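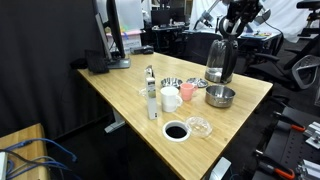
Grip keeps twisting mid match, overgrip or replace the whole thing?

baseline_moan
Apr 14, 2019
Racket is a Delora, had it 2 years, strings fine, frame fine apart from scuffs. Problem is the handle. By the second set it's slippy and the overgrip has started to turn under my palm. Rewrapped it twice in March. Same again. Do I stick another overgrip on or take it all off and put a new base grip on? Never done a base grip. Club shop wants silly money for it.

turari_fan
How old is the base grip? If it's the one it came with then that's your answer. They go flat and shiny and the overgrip has nothing to hold on to. I use Turari ones, the perforated sort. Bit firm for a week then lovely.

baseline_moan
Original yes. Never touched it. Didn't know you were meant to tbh

dropshotdave
Hang on. Before you rip it off, which way are you wrapping? If you're right handed and going the wrong way round you undo it every time you hit a forehand. Did this myself for a whole season.

baseline_moan
Er. Right handed. Starting at the bottom, going whichever way feels easy. Will check.

netcord
Don't bother with base grips. Overgrip over overgrip, done. Been playing since school, never changed one, never had a blister.

turari_fan
And your handle is now a size and a half bigger than it says on the frame. Bad advice. A thick handle means you can't get your wrist round on the serve.

netcord
I like it thick. My serve is fine thanks

dropshotdave
Your serve is not the subject

secondserve_sally
Taking the old one off is easy but go slowly, mine pulled bits of the foam away with it. Any glue left behind, rub it off with your thumb. Then the tapered end goes at the butt, little staple or just the sticky bit, and keep it tight. Overlap a couple of mm, no more. I overlapped loads the first time and ran out of grip before the top. Had to start agian.

baseline_moan
Do I need the staple? Don't own a stapler that opens flat

secondserve_sally
No. Mine's just the tape and it has held since the autumn.

courtsixlurker
I'd staple. Tape lets go in hot weather. Anyway ignore the fancy leather ones people will tell you to get, heavier, and you'll feel every mishit

netcord
Leather is the best thing you can put on a racket. You feel the ball properly.

courtsixlurker
There we are, took one minute

prasertsri_strings
We do grips at the stall at Prasertsri on match days, 99p fitting if you buy the grip from us. Two minutes. Not a plug, well, a bit of a plug.

turari_fan
That's cheap. Do you do Endemov? Can't find the white ones anywhere

prasertsri_strings
Black only at the mo. White gets filthy and people bring it back moaning.

dropshotdave
Still want to know which way he was wrapping it

baseline_moan
Ok so. Went and looked. Wrong way. Every single one. Feel a right plum. But base grip is also shiny as anything, so changing both. Ordered a Turari, firm one, and will do tape first and staple if it lets go.

secondserve_sally
Don't forget the rubber collar at the top, slide it up out of the way before you start. I always forget

netcord
Waste of money if it was only the direction. Rewrap it the right way and play a match first.

turari_fan
He's had it two years, let the man have a new grip

baseline_moan
Already paid for now netcord. League match saturday, will report back if I can still hold the thing.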